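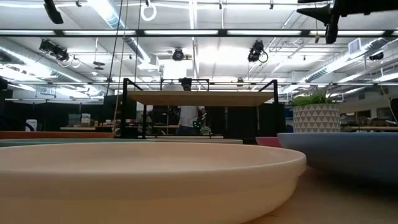 I went to the open day at Susard with a notebook and one question: what does it cost to get two robot arms to handle dishes? We run a small catering kitchen, and I've been asked to put a number in next year's equipment plan.

The lab is a short walk from the Buvard tram stop, and they let over 30 of us in at 2 in the afternoon. I headed straight for the plate table (of course I did!) and stayed there for most of the visit.

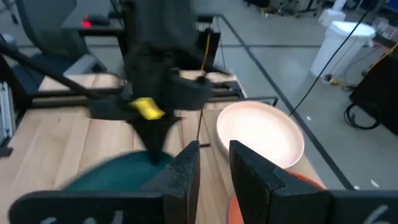 Close quarters between the grippers, with the teal plate down at the left.

My first lesson was that the arms are only one line on the quote. You also need the table frame, mounts, cameras, cabling, spare fingers and somebody's time to set it all up. The team told me to keep 60 percent of the budget for everything that isn't an arm, and I'd have guessed half that. They also said to plan on 300 hours of staff time in the first year – a number I underlined twice.

Then there's floor space. I'd been picturing a corner of our prep room, but once you allow for an arm on each side and room to walk around, you're into serious square footage.
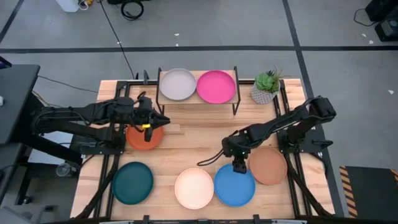
Two arms, eight plates and a small shelf at the back.

I asked about leasing too. Emar will rent by the quarter with service included, while Sosa only sells outright but throws in training. I'm leaning toward Emar for a trial – if it doesn't suit us, we hand it back and I haven't blown the dishwasher money. I still need a price for spare gripper fingers, plus an answer on whether our insurance covers any of it. The brochures are on my desk and I'm calling both firms before the draft budget goes in.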